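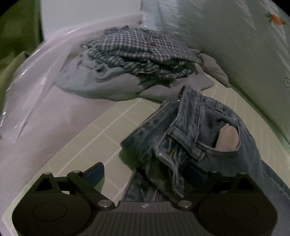

Hand-Held Grippers at a Clothing Sorting Hall: What Changes for the Sorters
Project report, submitted 2026-10-23

1. Background

Darska takes in used clothing, sorts it and sells it on by the bale. The hall we visited has long tables where people pull out each garment, check it and send it to the right bin. The company wants robot arms to take over part of this work. To train them, it asked sorters to do some of their normal handling with a gripper held in the hand instead of with their fingers. The project is called Trolwood inside the company. Our question was what this does to the job of the people at the tables.

2. How we worked

We spent 3 days in the hall and talked with sorters on both shifts. We also tried the gripper ourselves on jeans and checked shirts, and we read the shift plans the company gave us. We did not measure speed with any tool of our own.

3. Results

A sorter on a normal table is expected to handle 500 garments in a shift. At a gripper table the target is 180. Most sorters liked the lower number at first. Several said later that the work felt slower and more tiring, since the wrist stays in one position and the weight hangs from the forearm. Denim was named most often as hard to handle. A heavy waistband slides out of the fingers, and a belt loop can catch. Shirts that come in folded are easier to lift but fall open on the way.

The checking part of the job suffers. By hand, people feel for thin knees, damp cloth and broken zippers while they move the piece. With the gripper they have to look for all of this, and some put the tool down to check a pocket.

Pay was the main complaint. Sorters at normal tables earn a bonus above target – gripper tables had none until the works council at the hall raised it. There is now a flat supplement, but it does not reach what a fast sorter used to make.

4. Discussion

The sorters are teaching the machines a job that they know well, and they are aware of it. Some asked for a written promise about their positions. Management told us that Quansah, the supplier of the arms, plans a first test in November on a single line, and that staff will move to quality control. No training plan for this existed when we visited.

5. Suggestions

– Rotate gripper work every 3 hours.
– Pay the average bonus of the last quarter at gripper tables.
– Let sorters decide which garments are left out.
– Start the quality control course before the test line opens.

The Talta site, which has the same tables but no grippers yet, would be a useful comparison for a later group.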